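Ticket 1145
Project: Lorneto (bimanual produce sorting)
Opened by: Saranya Fernandes
Assigned to: Nithin Palaniappan
Priority: normal
Status: open, pending rerun

Summary: Policy trained with wrist views scores lower than the fixed-view baseline on handover episodes. Single-arm picks are fine.

Saranya Fernandes
I trained both variants on the same 416 demonstrations. Same seed, same action chunk length. The wrist-view policy wins on grapes and banana and loses on anything that passes from one arm to the other. In the failed rollouts the receiving arm closes early, before the giving arm has stopped moving. Table layout is the usual mixed produce one, basket on the plate at the upper left, nothing changed in the config for it.

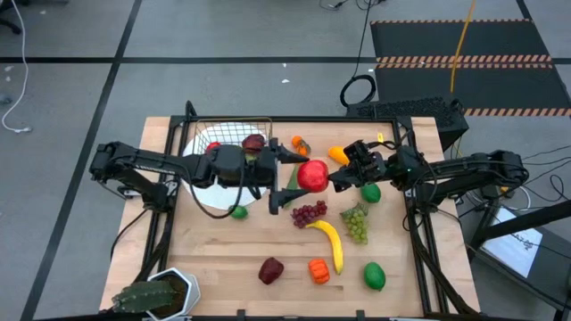
Fixed view, both grippers near the apple.

Nithin Palaniappan
Looked at the rollout logs. The close command on the receiving side is issued 2 control steps ahead of where the demonstrations have it. That is consistent across the failures I opened. I don't think it's the policy learning something odd. Please check the timestamps on the wrist streams against the joint states before retraining anything.

Saranya Fernandes
Checked. Left wrist stream lines up. Right wrist stream is stamped on arrival at the host and not at capture, so every frame is late by the transfer time. The fixed view is stamped at capture. The baseline never sees the problem.

Abdul-Rahman Adjei
That was my change. I moved the right stream to the Bultum driver when the old one kept dropping frames, and the new driver stamps on arrival by default. There is a flag for it. I set it on the bench machine and missed it on the recording host. Set now.

Nithin Palaniappan
Second thing, separate from the timing. With a large item in the gripper, most of the lower part of the wrist view is the item. On the tomato bunch the fingers and the fruit take up so much that the rest is mostly ceiling lights and duct. The encoder has very little of the table to go on at that point.

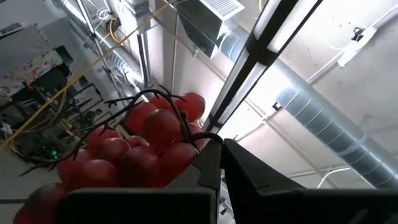
So for bulky items I would expect the wrist view to help on approach and then stop helping once the arm lifts and tilts. We should report those two phases separately. One success number per item hides it.

Saranya Fernandes
Agreed. I'll split the results at gripper close. Can we also try dropping the wrist tokens after close, as an ablation?

Peninah Muriithi
Yes, but fix the stamps first. Correct the offset in the existing right wrist data, retrain, then run the ablation on top of that. Don't mix the two changes in one run. Keep the old checkpoint, it goes in the appendix.

Saranya Fernandes
Offset corrected and retraining queued on Cliston. Leaving this open until the handover numbers are in.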